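# 4. 縞のある灰色の床と暮らすこと
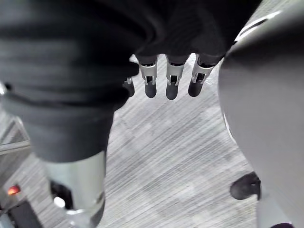 Rutilio Cortés

前の節では、Zesbergの建物Koltentで借りている部屋のうち、板張りの部屋と塩ビの床の部屋を見てきた。この節ではカーペットの部屋に移る。筆者はこの部分を書くのをずいぶん前から楽しみにしていて、下書きのときは三つの節の中でいちばん長くなってしまい、共同で読んでくれている人たちに「床の話だけで一冊書くつもりか」と笑われたのだが、削ってもなおこの長さである。どうかお茶でも用意して、ゆっくり付き合っていただきたい。

図1の床は、灰色の縞のカーペットである。その上には黒っぽい布の袖がやわらかなひだをつくって掛かっており、左手にも濃い灰色の布が幅の広い横じわを見せている。本節で繰り返し話題にするのは、この「灰色の地に縞」という床の見え方と、その上に濃い色の布や銀色の金属が来たときの、色の近さや遠さのことである。

## 4.1 なぜ縞なのか

カーペットの縞は、住まいの研究では案外あっさり扱われてきた。無地と柄物という大きな分け方の中で、縞は「おとなしい柄」として無地の側にそっと寄せられてしまうことが多い。筆者自身も、調査を始めた当初の記録用紙には「無地/柄」という欄しか作っていなかった。ところが部屋を使う人たちに話を聞いていくと、縞のことを無地と呼ぶ人もいれば、はっきり柄だと言う人もいる。同じ部屋の同じ床について、昼に会った人は「無地のグレーですよね」と言い、夕方に会った人は「あの線の入った床」と言う。これでは欄をひとつ増やさないわけにはいかなかった。

そこで用紙を改め、「無地」「縞」「その他の柄」の三つに分けた上で、さらに話し手がその床を最初にどんな言葉で呼んだかを、そのまま書き留める欄を設けた。この最初の呼び名の欄が、あとになって思いがけず役に立った。縞の床を「線」と呼ぶ人は、物を置くときに線を気にする人だったからである。もちろん全員がそうだと言うつもりはない。けれども「線」という言葉が出てきた聞き取りでは、かなりの割合で、机の脚を線に合わせるとか、椅子が線からずれると落ち着かないとかいった話が続いた。

縞の床がもつこの性質を、筆者は仮に「目安としての縞」と呼んでいる。畳の縁を思い浮かべてくださる方もいるだろう。畳の縁は踏まないものだと教わって育った人は、縁を境目として身体で覚えている。カーペットの縞にはそうした作法はついてこないし、踏んではいけない線でもない。それでも、床に何本か筋が見えているというだけで、人は物をまっすぐ置きたくなるらしい。叱られるわけでもないのに、つい揃えてしまう。この「つい」のところが、筆者にはとても愛おしく感じられる。

## 4.2 記録のつくり方

調査の対象としたのは、Koltentの中でカーペットが敷かれている8室である。使い方はまちまちで、打ち合わせに使う部屋、荷物を仮置きする部屋、布を広げて裁つ部屋などがあり、日によって用途が入れ替わる部屋もある。筆者は部屋の使い手に小さな帳面を渡し、床について何か思ったり、床のために何かをしたりしたら、ひとことでよいので書いてほしいと頼んだ。「掃除機をかけた」でも「糸くずが見つからない」でもかまわない。絵でもよいと伝えたところ、絵のほうが多い帳面まで出てきて、これはこれでたいへん楽しかった(読み取りには苦労したけれども)。

集まった書き込みは3583件になった。この数の中には、ただ「同上」とだけ書かれたものも含まれている。除くべきかどうか迷ったが、前の人と同じことを思った、というのも床についての立派な感想であると考えて残した。書き込みのうち、縞について直接ふれているものは500件を超える。残りの多くは掃除、音、足ざわり、それから落とし物に関するものである。

帳面のほかに、布の扱いに慣れた方々にも話を聞いた。織物工房Kazlauskienėには、カーペットの見本帳を前に半日も付き合っていただいた。見本帳にはMultentという名の灰色の縞の品が綴じられていて、工房の人はそれを窓ぎわに持っていったり、机の陰に入れたり、くるりと回したりしながら、縞がどの向きでいちばんよく見えるかを話してくれた。見る向きによって縞が立って見えたり沈んで見えたりすることは、敷いてある床を眺めているだけの筆者にはなかなか気づけないことだった。以後、部屋を訪ねるときは必ず入口と奥の両方から床を眺めるようにしている。

なお、部屋ごとの縞の向きや幅を測って比べることは、本節では行っていない。測ればよいのにというご意見はもっともで、筆者も巻尺を鞄に入れて出かけたことがある。しかし、測った数字と帳面の言葉とを並べてみると、読み手の目はどうしても数字のほうに引っぱられる。ここではひとまず、人がどう呼び、どう使ったかに場所を譲ることにした。

## 4.3 灰色の上の濃い色

帳面を読んでいて、いちばん多くの人が困っていたのは、灰色の床に濃い色の物を置いたときの見えにくさである。黒い糸、黒いボタン、濃い灰色の布の切れ端。図1のように、床が灰色で、その手前に黒や濃い灰色の布があると、全体が落ち着いた色合いにまとまる。部屋の印象としては静かで、長くいても疲れにくいと書いた人が何人もいた。ところが、その落ち着きがそのまま探しにくさになる。

ある書き込みには、次のようにあった。

> 黒い布のはしを落とした。縞のどこかにいるはずなのに、しゃがんでも見えない。手で撫でたら見つかった。

手で撫でる、という方法は、ほかの帳面にもたびたび登場する。目で探すのをあきらめて、手のひらを床に当て、毛の流れに沿って動かしていく。板の床ならば落ちた糸は目につくし、塩ビの床ならば濡らした布で集められる。カーペットの床では、手が目の代わりをするのである。前の節で「床は目と足で使うもの」と書いたが、ここで訂正しておきたい。カーペットの床は、手でも使われている。

縞があることは、この探し物を助けるのか、それとも邪魔するのか。これについては意見がきれいに割れた。助けると書いた人は、縞を順番に追っていけば探し残しがない、と説明する。一筋ずつ、端から端まで見ていくのだそうだ。邪魔だと書いた人は、糸が縞に紛れると言う。とくに細長い物は、線と同じ向きに落ちると、もう床の一部になってしまう。斜めに落ちてくれれば見つかるのに、という嘆きには、思わず頷いてしまった。筆者も眼鏡のねじで同じ目に遭ったことがある。

明るく光る物については、困ったという声がぐっと減る。図1には、つや消しの銀色をした金属や、明るい帯状の光を返している銀色の丸みのある面が見える。灰色の床を背にしたとき、こうした面は色としては床の灰色に近いはずなのに、光を返すというその一点で、布とはまるで違う目立ち方をする。工房の人も同じことを言っていて、灰色の布の上では針よりも黒い糸のほうが怖い、針は光ってくれるから、とのことだった。床に針を落とした経験のある方ならば、すぐに賛成はできないかもしれない。筆者もそうだった。ただ、毛足の中に沈まずに表に出ている限りでは、という但し書きを付ければ、帳面の記述とはよく合っている。

## 4.4 ひだと縞

床の縞と、布のひだとの関係についても、少し紙幅を割いておきたい。査読の前に読んでくれた人からは、ここは省いてもよいのではと言われた。けれども筆者としては省きがたいのである。

布を掛けたり、かぶせたり、巻いたりすると、ひだができる。ひだは曲がっていて、太さもまちまちで、ひとつとして同じものがない。縞のほうは織りや染めで決まった筋であり、敷かれたときから並び方が変わらない。濃い色の布が灰色の縞の床に近いところへ来ると、この二種類の筋が目の中で隣り合うことになる。帳面にはこれを「うるさい」と書いた人と、「布が生きて見える」と書いた人がいた。後者は裁ち場の使い手で、まっすぐな線が後ろにあるおかげで、布の垂れ方の癖がよくわかるのだという。無地の床の部屋では、布の傾きに気づくのが遅れるとも書いていた。

この指摘は、4.1で述べた「目安としての縞」を少し広げてくれる。縞は物を揃えるための目安であるばかりか、揃っていないもの、やわらかいもの、曲がっているものを見るときの目安にもなる。裁ち場の使い手は、布を掛けるときにわざわざ床の縞が見える位置に立つそうで、その立ち位置には小さな印まで付けてあった。部屋の管理を任されている人に見せると、テープの糊が毛に残らないかをたいそう心配していたが、印はいまもそのまま使われている。

## 4.5 手入れについての書き込み

手入れに関する記述は、長いものから短いものまで実にさまざまで、読んでいて飽きることがない。掃除機は縞に沿ってかけるという人が多かった。理由を尋ねると、どこまでかけたかがわかるから、という返事がまず返ってくる。次に多かったのは、縞に沿うと気持ちがよいから、という返事だった。逆に、縞を横切るようにかける人もいて、こちらは毛が起きてよく吸える気がすると書いている。どちらがよく取れるのかを確かめる実験はしていないので、ここでは両方のやり方があったと記すにとどめる。

椅子や棚を動かしたあとのへこみも、くり返し現れる話題である。へこみは縞を途中で曲げて見せるらしく、「線が凹んでいる」と書いた人は、その部分を何日も指で起こし続けていた。12月の帳面には、その経過が絵で描かれている。最初の絵では線が大きくたわみ、最後の絵ではほとんどまっすぐになっている。描いた本人の願いが多少は混じっているかもしれないが、筆者はこの連続した絵がとても好きで、研究室の壁に写しを貼っている。

汚れについては、灰色は目立たないから助かるという声と、目立たないから掃除が遅れるという声が並んでいた。同じ人が、同じ帳面の中で両方を書いていることもあった。その人の最初の書き込みと最後の書き込みのあいだには季節がひとつ挟まっていて、気持ちが変わるには十分な時間だったのだろう。

## 4.6 呼び名の揺れについて

話を最初の呼び名に戻す。改めた用紙では、縞の床の呼び名を大きく5種にまとめた。「グレー」「縞」「線」「じゅうたん」、それに「下」である。最後の「下」には説明が必要だろう。「下に置いといて」「下が寒い」というときの「下」で、床の材料も柄も言わず、ただ位置だけを指している。はじめは呼び名に数えるべきかどうか決めかねた。しかし帳面を読み進めると、部屋に慣れた人ほど「下」と書くようになる様子が見えてきたので、独立した呼び名として扱うことにした。

部屋に来たばかりの人は「グレーのじゅうたん」と丁寧に書く。しばらくすると「線」が現れ、机や椅子の話と結びつく。さらに通い慣れると「下」になる。すべての人がこの順をたどるわけではなく、最初から最後まで「縞」で通した人もいるし、「下」から「線」に戻った人もいる。戻った人の帳面を見ると、ちょうどその頃に棚の配置替えがあり、棚をまっすぐ置こうとして床の筋をもう一度よく見たようだった。

呼び名が「下」になった床を、人が見なくなった床と読むこともできる。筆者も一度はそのように書きかけた。けれども、手で撫でて糸を探し、へこみを指で起こしていた人たちの多くが、帳面では床を「下」と呼んでいるのである。細かく呼び分けることと、よく知っていることとは、床についてはどうも別の話のようで、このあたりは次の節で、階段と踊り場の聞き取りと突き合わせながらもう少し考えてみたい。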